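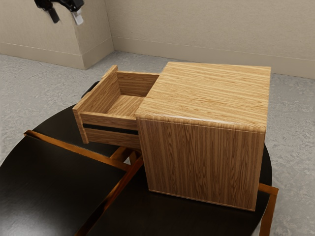 Docs > Goltbridge Simulator > Faults and Recovery > Drawer Tasks

Why does the arm freeze with a grip fault partway through closing a drawer?
Most of the time the fingers are still squeezing the handle when the drawer hits its stop, so the force climbs past the limit and the controller shuts everything down.

I lost most of an April afternoon to this one. My limit was set to 300, and every run died in the same spot – always in the last bit of travel. Ntombi Potgieter finally got me to read the contact log, and there it was.

Clearing the fault

1. Press Pause before you touch anything else. Reset won't work while the clock is running.
2. Open the Contacts panel and find the last entry before the stop. If it names the handle, carry on. If it names the table, go to the collision section instead.
3. Open the fingers, then raise the gripper until it's well clear of the cabinet.
4. Click Clear Fault and wait 2 seconds for the status light to go green.
5. Set Release Distance to 9 so the fingers let go early and the arm pushes the front panel the rest of the way.
6. Run the close at slow speed three times before you go back to normal.

Note: Reloading the room puts Release Distance back to its default. Save your profile first (I forget this constantly!).

CAUTION: Don't raise the force limit to make the fault go away. It'll look fine in the simulator, but the same profile loads onto a real Gramura arm, and that one can crush a hand.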